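Thread: Küchentextilien waschen, ohne dass nach drei Monaten alles grau ist. Frag mich nicht, wieso ich das jetzt schreibe, hab Wäsche im Bad hängen und Zeit bis der Bus kommt

1/ Geschirrtücher: 60 Grad. Immer. Nicht 40, nicht "Eco mit Gefühl". Meine alten von Lehner haben bestimmt 217 Wäschen hinter sich und trocknen noch besser ab als die neuen

2/ Weichspüler weglassen!! Legt sich auf die Faser, dann schiebt das Tuch das Wasser nur noch übers Glas. Vasilis glaubt mir das bis heute nicht

3/ Fettflecken: Spülmittel drauf, einreiben, 20 min warten, dann erst in die Maschine. Gallseife geht auch. Das Spray von Heltia hab ich zurückgegeben, riecht wie Schwimmbad

4/ Bedruckte Sachen auf links drehen bzw. falten, 30 bis 40 Grad, Feinwaschmittel. Bei Blumenmustern wie dem mit den orangen Blüten und grauen Farnen geht sonst zuerst das Orange flöten 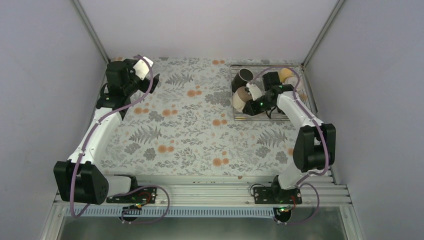 5/ Leinen – feucht aufhängen, glatt ziehen, fertig. Bügeln tu ich nur wenn Elsa kommt, die sieht sowas

6/ Trockner: Baumwolle ok, Leinen lieber nicht. Mein Läufer war vorher 52 cm breit, nachher fast 3 weniger. Passt jetzt halt nicht mehr richtg

7/ Rotwein: Salz bringt bei mir nix. Sprudelwasser, tupfen, nicht reiben, dann Sauerstoffbleiche. Bei bunt vorher an einer Ecke testen

8/ Wachs: ins Gefrierfach, abbröseln, Rest mit Löschpapier und Bügeleisen raus. Dauert, geht aber

Nachtrag weil gefragt wurde: Waschmittel ist das Pulver von Nollow, kein Gel. Werbung ist das keine, selbst gekauft

so Bus ist da, Wolle mach ich ein andermal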